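# The back of the book

*Felicidad Cabanatuan writes indexes for a living. Interview by Yoga Santoso, February 2018.*

The longest book Felicidad Cabanatuan has indexed is a history of the port of Busano. It runs to 1,296 pages, counting the front matter and the maps, and the publisher, Tambunan, gave her seven weeks.

"I asked for ten," she says. "The author had been late, the copyeditor had been late, and the printer's date hadn't moved. The index is the last thing to go in, so that's where the time comes out."

She has worked from her apartment in Breledon for most of her career. Before that she was a file clerk in a law office, and before that she spent two years at a reference desk in a public library. She learned indexing from a correspondence course that came by mail in brown envelopes. The first assignment was a chapter on beekeeping. She got it back covered in pencil.

"I'd put in every word that looked important. Bees, under B, with forty page numbers after it. The instructor wrote, 'The whole book is about bees.' I still think about that when I start a job."
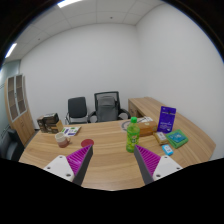
*Green soda and a light oak desk.*

I asked her to explain what she does with a book on the first day. She reads it, she said, without typing anything. She gets page proofs as a PDF and prints them, which most of her colleagues stopped doing a long time ago. She marks names with a straight line and ideas with a wavy one. Names are easy. Somebody called Harris is going under H, and the only question is whether there are two of them.

Ideas take longer. In the Busano book there was a chapter on how the dockworkers were hired each morning, and the author used five different terms for it depending on the decade. A reader could come looking for any of the five. Cabanatuan picked one for the main heading and sent the other four to it with cross-references.

"People think it's alphabetizing," she says. "The computer does the alphabetizing. It does it wrong, and you fix it, but it does it. What I'm paid for is guessing what a stranger is going to look up."

The software she uses is called Clarkaline. She bought it years ago and has skipped most of the updates. It holds each entry as a separate record, sorts them, and complains if a cross-reference points to nothing. For the port history she finished with 1,260 main headings, down from a good many more in her first pass. The publisher had set aside 36 pages for the index and wasn't going to give her another one.

Cutting is the part she likes least. She goes through the file from Z to A, so that she isn't always tired by the time she gets to the end of the alphabet. Passing mentions go first. Then she looks at subheadings and folds the small ones together. She doesn't cut people if she can avoid it.

"Somebody's grandfather is in that book for one sentence, and the family is going to open it at the back and look. I know they are, because I'd do it. So he stays in, and I lose a subheading on dredging."

Does she ever hear from those families?

"No. I've heard from authors. One wanted her ex-husband taken out. He was in the book, he was on nine pages, and she'd written those pages herself. I left him in and the editor backed me up." 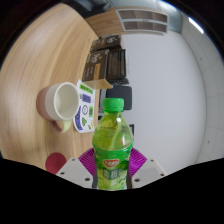 Authors are a mixed group, in her experience. Some send a list of terms they want covered, and she finds those useful even when the list is bad. Some want to see every draft. A few write their own indexes to save the fee, and she is sometimes hired to repair the result. The usual problem is that the author knows the book too well. They index what they meant to say in a chapter, and a reader turns to page 212 and can't find it.

The fee is a sore point. She charges by the page, and under most contracts it comes out of the author's royalties. Many first-time authors don't learn this until the proofs arrive. Cabanatuan thinks the publisher should pay. She has said so to several publishers and none of them has changed its contract.

She wouldn't tell me her rate, but she did say it has gone up twice since she started and that her rent has gone up more often than that. She takes cookbooks when things are slow. Cookbooks pay less per page and she enjoys them more. The rules are stricter, too. A recipe has to be findable by its name and by its main ingredient, and if it's a bean soup it had better be under both beans and soups.

"Cooks are the only readers who complain properly. They write to the publisher and say, 'I couldn't find the pickled cabbage, and I know it's in there.' That's a good letter. I can do something with that letter."

I wanted to know about search. Most of the books she works on also come out as e-books, where anyone can type in a word and jump to it. She has been asked this before and didn't seem bothered.

"Search finds the word. If the author wrote 'the old man' for six pages, search won't give you his name. If you look for 'strike' you'll get the labor strike and also the clock striking and somebody who strikes a match. I'm not against it. I use it all day to check my own work."

She does expect there to be less work in the future, mainly from the academic presses, which have begun asking authors to tag terms in their manuscripts. She has fixed up three indexes made that way. They were long, she said, and every entry was correct, and she had trouble finding anything in them.

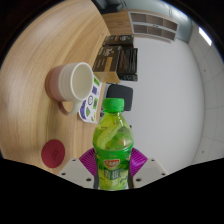

Her working day starts early and ends in the middle of the afternoon. After that she makes mistakes, mostly turned-around numbers, 164 for 146, and those are hard to catch later. She checks every tenth locator against the proofs. If she finds one wrong she checks the whole letter.

There was one error in the printed Busano index that she knows of. A shipping agent and his son had the same name, and she gave the son a page that belonged to the father. She found it herself in July, when her copy came, and wrote to Tambunan the same afternoon. They told her it would be corrected if there was a second printing.

"There hasn't been one yet," she says. "It's a very big book."

At the moment she is working on a guide to home plumbing and has a biography waiting after it. She has read the first two chapters of the biography and already has a question for the editor. The subject changed her name twice, and the author calls her by all three names without saying when he switches. Cabanatuan has a page of notes on it. She would like to use the last name and cross-reference the others, but the title of the book has the first one in it.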